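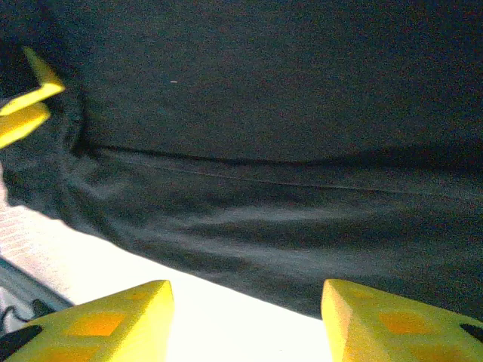 *Fig. 6-1. Wrist view, dark knit on the white top. The crease across the cloth is the line you'll be chasing in step 9.*

## Section 6: Setting up the wrist view and doing your first fold

OK, so by now both arms are bolted down, homed and talking to the PC. If they aren't, go back to Section 4, and if only one of them is talking, Section 4.3 (it's the cable order, it was the cable order for me three times). Everything from here on assumes you've got two arms on the bench, yellow fingers fitted, and the Nusar software open on the Jobs tab.

I built my pair on a shared bench at the Clotmont workshop, so if I mention "the bench" or "the compressor side" that's where I am. Your garage will do fine. I wrote most of this section with one hand while holding a sweater in the other, and Annag MacLeish has since been through it and fixed the parts that only made sense to me.

Last revised 01/04/2022.

### What you need on the bench

- Both arms, with fingers and the black pads fitted
- A white or very light tabletop, or a sheet of something white taped down flat
- One piece of dark knit fabric, big enough that both grippers can reach it at the same time
- A lamp you can move
- A lint roller
- The 2 mm hex key from the finger kit (yes, that one, the one that rolls under things)
- Masking tape

Start with dark cloth. I know the demo everyone wants is a white T-shirt, and I wanted it too, but white on white is miserable to tune and you'll end up blaming the arms. Get charcoal working first!

### 6.1 Checking the fingers

1. Power the arms off at the strip. Going to idle in the software isn't enough, because idle still holds torque.
2. Wiggle each finger side to side. A tiny bit of give is normal. If it clicks, snug the two screws at the base with the hex key.
3. Look at the pads. They should sit flat against the inside of the finger with no corner lifting. Fabric loves a lifted corner.
4. Close the gripper by hand, slowly, and watch the tips come together. They should meet squarely. If one tip rides over the other, loosen the base screws, squeeze the tips together and tighten up again.

> **Note:** The printed fingers are handed. Left and right look the same until you try to close them. Mine have an L and an R scratched on the back, and I'd suggest you do the same before you take them off for any reason.

> **Caution:** Keep your own fingers out of the gap when the power's on. The grip is set low for cloth, but it'll still pinch you, and you'll jerk your hand back into the other arm. Ask me how I know.

### 6.2 Setting the camera view

The wrist camera needs to see the fingertips AND a decent stretch of cloth beyond them. If you can only see cloth, you can't tell where you're about to grab. If the fingers take over the picture, you can't see the crease.

5. Power up, let both arms home, then open **View > Wrist, right**.
6. Jog the arm to the *Hover* position. You want both fingertips in the lower part of the picture, with the gap between them easy to see.
7. If the tips are too low, tilt the camera bracket down one notch. If they're too high, tilt it up one. There are only five notches and it's nearly always the second or third.
8. Type the exposure value into the box and press Enter (clicking away doesn't save it, sorry, that's on the list). I run 659 on the right wrist and 774 on the left, which sits farther from the lamp.

Your numbers will be different. What you're after is enough light in the cloth that you can see its folds. The tabletop can go nearly pure white, that's fine, and it even helps the edge finder. If the cloth has turned into one black blob, move the lamp over to one side and down a bit before you touch the exposure. Low side light picks out creases far better than anything you can do in software.

You'll probably see the other arm's gripper poking into the view from one side. Leave it there! You want to know where it is. Callum Lamont spent an evening masking it out in the software so his picture would look cleaner, and then drove one gripper straight into the other.

> **Note:** Do the lamp in the evening, or with the blinds down. I tuned everything on a bright June afternoon and had to redo the lot after supper.

### 6.3 Laying out the cloth

Run the lint roller over the fabric first. A single speck won't hurt anything, and you'll never get every last one, but a good crop of lint will give the crease finder little bright spots to get excited about.

Lay the cloth so that one edge crosses the white tabletop. It doesn't need to be straight - a diagonal is fine, and I think it's better practice. What matters is that you can see dark cloth on one side of that edge and white on the other. Smooth the far part down with your palm and leave the near part draped a little. If you press the whole thing dead flat the fingers have nothing to get under.

Tuck your cables back too. A thin black cable on a white table looks an awful lot like an edge to the software. If one's lying near the work, tape it down along the back, or at least make sure it isn't running alongside the cloth.

> **Caution:** Leave enough slack at the wrist when you tape. Jog the arm to all four corners of its reach by hand, with the power off, and check that nothing pulls tight. Ewan Farquharson taped his neatly right up to the elbow and tore the plug clean off the board.

### 6.4 The first fold

Set the speed slider to 60 percent or lower. I'd go lower. You can go fast some other day.

9. In the right wrist view, find the long crease or seam that runs across the cloth. Click once at each end of it. A green line appears. If the line snaps to somewhere silly, press **Esc** and click again a little farther in from the ends.
10. Select **Hold, left**. The left arm comes down at its side of the cloth and closes on it. Wait for the beep.
11. Look before you do anything else. Is there fabric between the pads? The software only knows that the motor stopped, and a motor will happily stop on nothing if the limit is off.
12. Select **Approach, right**. The right gripper opens and comes down over the draped part. It stops a little above the cloth.
13. Use the arrow keys to nudge it until the edge of the cloth runs across the gap between the tips. Take your time over this one. Nearly every bad fold I've had was a bad step 13.
14. Press **G** to grip. The tips go down, close, and lift a finger's width. If the cloth comes up with them, lovely. If it slides out, press **G** again to open, then lower the grip height one step and retry.
15. Select **Fold to line**. Both arms lift together, carry the edge over and lay it down along the green line.
16. Select **Release**, then **Home both**.

And that's a fold! It'll be ugly. Mine looked like something a dog had slept on, and I still made everybody in the workshop come over and look at it.

> **Caution:** Keep a hand near the stop button the whole way through step 15. This is the one move where both arms travel close together. If they start to drift toward each other, hit it. The cloth will drop, no harm done, and you start over at step 9.

### 6.5 When it doesn't work

**The green line won't stick to the crease.** Light, nearly always. Move the lamp lower. If that doesn't do it, run your thumbnail along the crease to sharpen it up.

**The fingers push the cloth along instead of picking it up.** Grip height is too high, or the table's too slick. I have a sheet of thin textured matting on part of my setup for this. Anything with a bit of tooth is OK as long as it's pale and lies flat.

**One arm lets go halfway over.** Check the pad first. Then check the grip limit under **Settings > Hand**. Thick knits need a bit more than the default, and thin ones need a bit less or they bunch.

**The fabric sticks to the finger after release.** Fuzzy fabrics catch on the rough layer lines of a fresh print. A light sanding on the inside face sorts it out. Dougal MacLeish swears by a strip of smooth tape across the tip, and it works, though you'll be replacing it every week or so.

**The left view is frozen.** Unplug the left camera, count to five, plug it in again. I don't have a better answer. It's been a known problem since the Nuchit board and it came along with us to the Jenport one.

**Everything worked yesterday and today it's off to one side.** Somebody leaned on the bench. Re-run the table touch-off in Section 5.2. On a shared bench I do it at the start of every session now, it takes some 2 minutes and saves a lot of muttering.

### 6.6 Saving your setup

Once you've had a few folds in a row that you're happy with, go to **File > Save bench** and give it a name with the fabric in it. I've got *charcoal knit*, *dish towel* and one called *test test good*, and I couldn't tell you what's in that last one.

The bench file keeps exposure, grip height, grip limit and speed. It doesn't keep the camera notch, so write that on a bit of masking tape and stick it on the arm. It doesn't keep the lamp either. Onni Jääskeläinen puts a cross of tape on the floor under his lamp stand, and I've copied him.

Before you pack up, home both arms, open the grippers all the way and switch off at the strip. Don't leave them closed on a piece of cloth overnight - the pads take a set and you'll have a dent in them by morning.

Section 7 covers sleeves. Get yourself comfortable with flat cloth first, and have a few spare pads ready before you start it.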